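Learning to read wood grain (and why I can't stop)

I have a new habit and it's making me slow in furniture stores. I look at the grain on everything. Table tops, door frames, the backs of chairs in waiting rooms, the cutting board at my sister's place that she has asked me to please put down. It started last October when I signed up for a beginner woodworking class in Luldale, thinking I'd come home with a shelf. I did come home with a shelf! It leans a little. But what really stuck was the first evening, when we didn't cut anything at all and spent the whole time looking at boards.

The teacher put a short piece of log on the bench and asked us where the pictures come from. I'd never thought about it. I suppose I figured grain was just a thing wood had, like freckles. But a tree puts on a new layer every year, on the outside, all the way up, so what you've got is something like a stack of very tall paper cups, one inside the other. Every pattern you've ever seen on a board comes from how the saw went through those cups.

Go straight through near the side of the log and you get those big pointed arches, one nested in the next. Woodworkers call it cathedral grain, and once you know the name you'll see church windows on every kitchen cabinet in town. Cut so the rings meet the face of the board standing up and you get straight lines, close together, running side by side down the length. That's quartersawn, and it's usually more expensive, partly because you get fewer boards that way and the sawyer has to keep turning the log.

And plenty of boards have both! That was my favorite part of the whole evening. A wide plank can have arches through the middle and then tighten up into lines toward the edges, where the rings are getting steeper. You can stand at one end and work out which way the center of the tree was. I did this out loud to a stranger in a hardware store and she was very nice about it.

The dark and light bands are a little calendar, too. In spring the tree grows fast and in many kinds of wood that growth is paler and softer, and then things slow down toward the end of summer and you get a thinner, denser, often darker stripe. Pine and fir show it really clearly. Maple is much quieter and you sometimes have to tilt it to see anything. I have a scrap of fir on my desk with 19 rings across the end and I've gotten quite attached to it.

My top three places to look at grain for free, if you want to catch this bug yourself:

Old school desks. If there's a salvage place near you, go. Ours is called Gruvham and it's basically a barn with a cash box. They had a row of desks in there with the softer bands worn down and the hard ones standing up, so you could feel the rings with your fingertips, like corduroy.

Restaurant tables. The big ones are made of several boards glued side by side, and you can find the joints by looking for the place where the pattern suddenly stops making sense. Some makers match the boards so carefully that you need a good few minutes (order the soup first).

Stairs. People never look at stairs. Open ones especially, where you can see the face of the tread and the end of it at the same time and match the lines going over the corner.

I got so deep into this that I joined a little online group called Erkier, where people post close-ups of end grain and everybody guesses the tree. I am terrible at it. I've been right 5 times, and one of those was walnut, which I don't think should count. But I've learned a ton from being wrong. Ring-porous woods like oak and ash have a row of big pores at the start of each year, big enough to see without a lens, and that alone rules out a whole pile of guesses.

A lot of people asked in the comments last time about finish, so let me get to that. My shelf is finished with oil and I love how it warmed up the color, but oil does darken things and on pale wood you may not want that. A matte water-based finish keeps it much closer to how it looked off the plane. Test on a scrap from the same board, both sides, and look at it the next morning by a window.
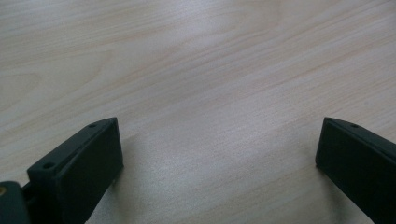
Page last changed: 21 August 2021

Sanding before you finish is where I lost my patience and then found it again. Go with the grain, always, and work through the grits without skipping. I jumped straight from coarse to fine on my shelf and you can still see little scratches when the afternoon sun comes in low. They'd have come out in ten minutes if I'd just done the middle one.

Same goes for planing. If the surface starts tearing out in little chips, turn the board around and come at it from the other end. The fibers rise toward the face in one direction, a bit like stroking a cat, and you want to go the way that lays them flat. You can often read it off the side of the board before you even pick up the plane, and I can't tell you how pleased I was the first time I guessed right.

Next up is a small side table. I'm calling the project Ilie, for no good reason except that I like the sound of it, and I already have the boards leaning in the hallway getting used to the house. I want the arches on the top and the straight stuff on the legs, so the legs look calm from every side. Whether I can glue up a flat top is another question! I'll post when the clamps come off.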